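Section 4: Loading the Kitchen Scene and Running the Pitcher Task

This section covers the first run of the Clarkosora kitchen scene after the software has been installed and your license key entered. If you have not done that yet, go back to Section 3. You will load the scene, set up the arm, check both views, and run the pitcher task once by hand before handing it over to your own controller.

Before you start

You need the Clarkosora desktop application, the Yeon viewer, and the kitchen scene file that came with your order. The scene file is 668 MB and should be on a local drive. Scenes opened from a network drive load slowly and may drop contact data during a run.

Close any other Yeon windows. Only one viewer can be attached to a scene at a time.

4.1 Loading the scene

1. Start Clarkosora and wait for the status light in the lower corner to turn green.
2. Choose File, then Open Scene, and select the kitchen scene.
3. When asked for an arm profile, pick the one that matches the arm you plan to use. The default profile is fine for a first run.
4. Leave the physics rate at its default. You can change it later from the Rates tab.
5. Press Load. The progress bar may stop for a while at 70 percent while textures are unpacked. Let it finish.
6. Open Yeon and choose Attach.

Note: If Yeon opens to a blank window, detach and attach again. You do not need to reload the scene.

4.2 Running the pitcher task

The pitcher task is the shortest one in the package and the best one for checking that your grip settings are sensible. The arm has to pick up the pitcher, bring it over the sink, and hold it there until the hold timer runs out.

1. In the Tasks panel, select Pitcher Hold.
2. Set Control to Manual.
3. Set grip force to 36. This is a starting value for the pitcher only.
4. Press Arm Enable, then Start.
5. Move the gripper to the pitcher and close it. Wait for the contact marker in the Tasks panel before you lift.
6. Lift the pitcher clear of the counter and move it over the basin. Keep it away from the faucet and the raised walls of the drying tray.
7. Hold position until the panel reads Complete.
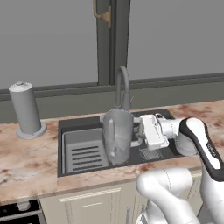 Figure 4-1. Pitcher held over the sink by the gripper.

If the pitcher slips, stop the task and raise the grip force two points at a time. If it still slips, the usual cause is a poor approach angle - the fingers are closing on the curve of the body and sliding off. Back out, turn the wrist a little, and try again. Raising the force further will not fix a bad angle.

Caution: Do not copy grip values from this scene straight to a physical arm. Contact in the scene is a model of contact, and your own fingers and objects will behave differently. Follow your arm maker's limits.

Caution: Arm Enable sends commands to every arm connected to Clarkosora. If you have a physical arm on the same machine, unplug its network cable before doing anything in this section.

4.3 Checking the near view

The near view keeps part of the gripper in sight. It is the view most people use for training, so check it before you record.

1. In Yeon, open the View menu and choose Near.
2. Move the arm slowly from side to side and watch for dropped frames.
3. Bring the gripper up to a large object and confirm that its edges stay sharp.
4. Set near clipping to 23 if surfaces close to the gripper disappear.

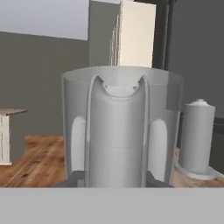 Figure 4-2. Near view. A large gray container fills the center, with a smaller bottle to its right and part of the gripper along the bottom.

Large objects can hide most of the room in this view. If your controller needs to see the floor or the counter at all times, record the wide view as well. Both can be saved in one pass by ticking Record All in the Yeon toolbar.

Note: Recording both views takes over twice the disk space of the near view alone.

4.4 Resetting between runs

Reset puts the arm and all loose objects back where the task file says they belong. It does not clear your grip or clipping settings.

1. Press Stop and wait for the arm to come to rest.
2. Press Reset Scene.
3. Switch Yeon to the wide view.
4. Look over the sink area. The basin should be clear apart from the drying tray insert on the left, and a thin blue line should run from the tip of the spout down to the sink floor.
5. Save the run log under a new name if you want to keep it. The next Start writes over it.

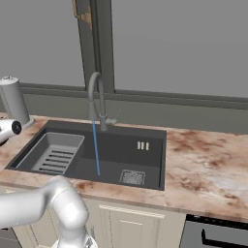 Can I change where the pitcher starts?

Open the task file in Wullell, change the three start position values, and save it under a new name. Clarkosora will list the new file in the Tasks panel the next time you load the scene. Keep the original file, as updates will only install over an unchanged copy.

4.5 Switching to your own controller

1. Set Control to External.
2. Enter the address of the machine running your controller.
3. Press Test Link. Two short tones mean the link is good - one long tone means it timed out.
4. Press Start. The hold timer and the Complete message work the same way as in manual control.

To return to manual control, stop the task first. The Control setting is locked while a task is running.

Bivow Product Support | Manual revised January 3, 2025 | © Bivow. All rights reserved. | Back to top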